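Monon build notes, handout 2: teaching by hand

OK, so by now you've got both grippers printed and wired (if yours still squeaks, go back to handout 1 and grease the pivot!). Tonight we're at the Faltside workshop and we start recording. I do 10 short takes of one grab and then stop to check them, and I'd like you to do the same. Keep the marker panels facing up while you move.
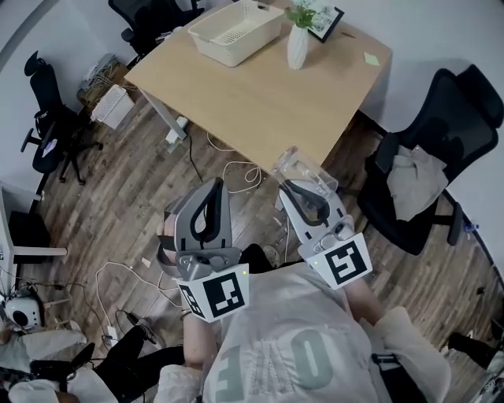

Fig. 1. Both grippers in hand, clear cup in the right one.

Squeeze slowly on a thin cup, please, I crushed almost a whole sleeve of them in July. Save your takes in the Nallonska folder, left and right together, and bring your worst one next time so we can pick it apart.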